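Notre groupe a étudié les affiches de la foire de Kudovby, en particulier celles du cirque Ertürk. Nous avons lu 88 annonces de journal et gardé 12 d'entre elles pour l'analyse.

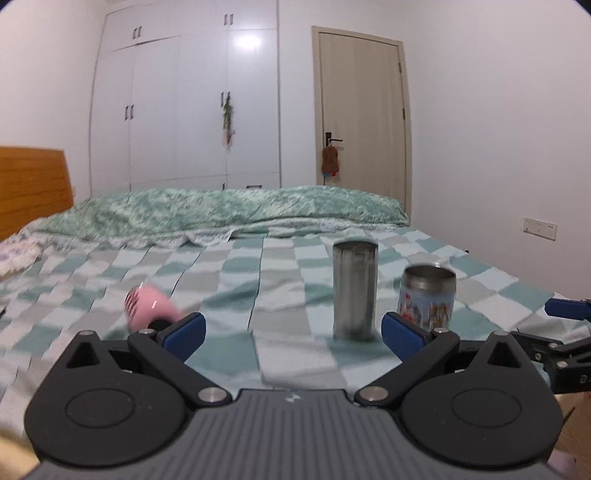
Qui payait le défilé dans les rues ? Le cirque lui-même, selon sept annonces – la ville prêtait seulement la place.

La partie sur les prix reste incomplète. Wen-hsiung Kwok a vérifié les tarifs jusqu'au mois de juin, les autres seront ajoutés en annexe.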